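Lapointe Removals / Crew Portal / Help / Set-up guide, section 3

3. Setting up a job and booking the inventory

Last changed May 7, 2020. Replaces the old laminated sheet. If you still have the laminated sheet in the cab, bin it.

Before you start: charged tablet, job number from the office, roll of labels. No job number, no start. Ring the office.

3.1 Open the job

1. Switch the tablet on. Hold the side button until it buzzes.

2. Tap Pillano on the home screen. Give it a minute, it's slow on first load.

3. Type your crew code. Not your payroll number. Lots of people put in payroll and lock themselves out.

4. Tap New day, then Find job. Type the job number. No spaces.

5. Check the customer's name and both addresses out loud with the customer. If either adress is wrong, stop and ring. Don't change it yourself.

Note: three wrong codes and the tablet locks for 16 minutes. Turning it off and on doesn't help, it starts the clock again.

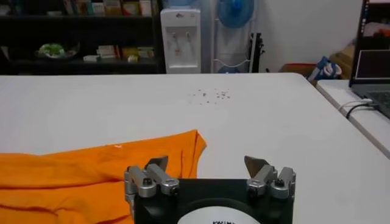 Photo: Lapointe Removals / Crew Portal

3.2 Load the labels

1. Open the printer lid. Roll goes in with the labels facing up.

2. Pull out a bit of backing, close the lid till both sides click.

3. In the app, Settings, Labels, Test print. One label should come out with the job number on it.

4. Blank label? Roll's upside down. Turn it over and test again.

5. Full roll is 220 labels. A normal family house takes almost 200, so start on a fresh roll and keep the part-used one for flats.

Caution: labels go on cartons, wrap and blankets. Never straight onto polished wood, leather or painted furniture. The glue lifts the finish and we pay for it.

3.3 Book the items room by room

1. Tap Add room. Pick from the list. If it isn't on the list use Other and type it in, e.g. Loft left side.

2. Scan a label, stick it on, pick the item type. Carton, furniture, loose, crated.

3. Condition next. Use the codes in 3.4. Don't leave it on the default, the default is "none seen" and that's what we get held to.

4. Owner-packed cartons: tick PBO. Always. If you didn't pack it you don't know what's in it.

5. Clothes left in drawers are fine for a local move. For storage or overseas they come out and go in a wardrobe carton or a linen carton, and get their own line.

6. Finish a room before you open the next one. The app lets you have two open. Please don't.

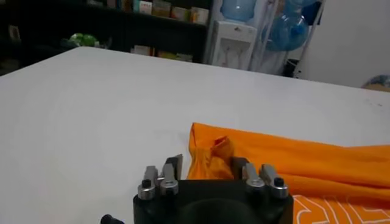
Fig. 3b. White table top.

Note: no signal, no problem. Pillano saves on the tablet and sends when it can. A grey cloud means waiting, green means gone. Don't log out on grey or you lose the lot.

3.4 Condition codes

SC scratched
DE dented
CH chipped
ST stained
TO torn
LO loose
MR marred

Put the code, then where. "SC top left" is good. "SC" on its own is no use to anyone at claim time. You can use more than one code on a line, comma between.

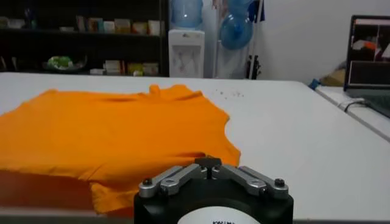

If the customer doesn't agree with a code, don't argue it on the doorstep. Tap Dispute, type what they said in their words, carry on. The office picks it up from there. Saron Tefera handles all of these and she'd much rather read it from you on the day than hear it from the customer in June.

High value items: separate screen. Tap the star. Customer has to initial each one on the tablet, not at the end in one go.

3.5 Crates and outside packing

1. Anything in a Pladwood crate has its own number stencilled on the lid. Type that in the Crate box as well as scanning our label.

2. Crate number already used? It's been on another job and not closed off. Ring the warehouse, get them to release it.

3. Crates from Arnano come with a paper tag. Leave the tag on. Our label goes next to it, not over it.

4. Lids screwed before loading, never on the van.

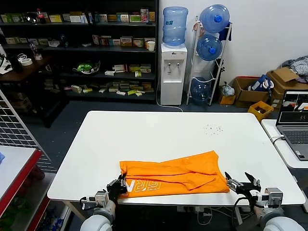 3.6 Sign off and close

1. Walk the house with the customer. Cupboards, loft, shed, behind doors.

2. Tap Summary. Read the total to them. If it doesn't match your label count, go back and find out why before anybody signs.

3. Customer signs, you sign. Finger is fine, stylus if there is one.

4. Tap Send. Wait for green.

5. Copy goes to their email automaticaly. No email, tick Post.

Caution: once it's sent you can't edit. Only the office can reopen a job and they will ask you why.

Delivery end is section 4. Tablet won't charge, see section 7.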